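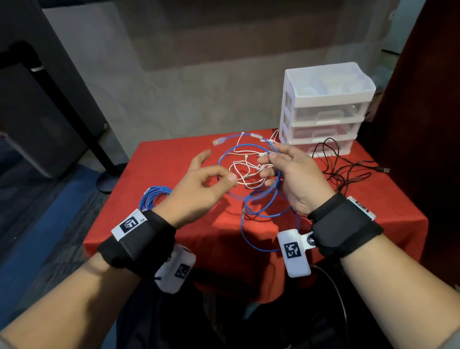
What is the difference between the internet and the Wi-Fi in my house?

The internet is the enormous network outside, joining up homes, offices and whole countries, and Wi-Fi is only the last short hop through the air between your router and whatever you happen to be holding. You can have perfectly good Wi-Fi and no internet at all, which a good many of you will have discovered on a wet evening.

Getting to Know Your Home Network
Handout for session two, 29th January
Tutor: Gerardo Cocco, Carkent Adult Learning

Welcome back, everyone, and thank you for all the questions last time. We ran out of time before we got to speeds, so I have put them first.

What the numbers mean

When a company sells you broadband it quotes a speed in megabits per second. Your computer, when it saves a file, usually talks in megabytes, and there are eight bits in a byte. If your line runs at 88 megabits per second, the very best you will see on a download is 11 megabytes per second, and in practice a little less. Several of you thought you were being short-changed when you were simply reading two different units (I did exactly the same for years, so please don't feel silly).

Let's take a file of 3330 megabytes, such as a long film in decent quality. At 11 megabytes per second you divide one by the other and get just over 300 seconds, or five minutes and a bit. Try the same sum at home with your own speed. We'll compare at the start of the next session, and do bring a calculator if you would like one.

Addresses

Every device on your network is given an address by the router, rather as a hotel gives out room numbers. It is lent for a while and may change. A typical one looks like 192.168.1.20, and your neighbour may very well have a gadget with the same one. That causes no trouble – your room 20 and the room 20 in the hotel next door are in different buildings.

The router also has a public address, and that is the one the outside world sees. Everything in the house normally shares it. The router keeps a list of who asked for what, and passes each reply to the right device.

Names

People remember names and computers prefer numbers, so there is a directory service in between, called DNS. You type a name, DNS looks up the number, and the page is fetched. When DNS is poorly the whole internet seems to have gone, although messages in an app you already had open may carry on arriving. It's a useful clue.

Where to put the router

Somewhere high and fairly central is best, away from the fish tank and the microwave. Thick stone walls are the great enemy, and those of you in the older cottages on Drotia Lane have my sympathy. Anything that never moves, such as a television or desktop computer, will generally be happier with a wired connection.

Before next time

Find the label on your router and copy down the network name. Please leave the password at home!
Work out how long a file of 320 megabytes would take on your line.
Read pages 4 to 9 of the green booklet. The part on passwords can wait until March, when we have a whole session for it.

Spare handouts are in the tray by the door.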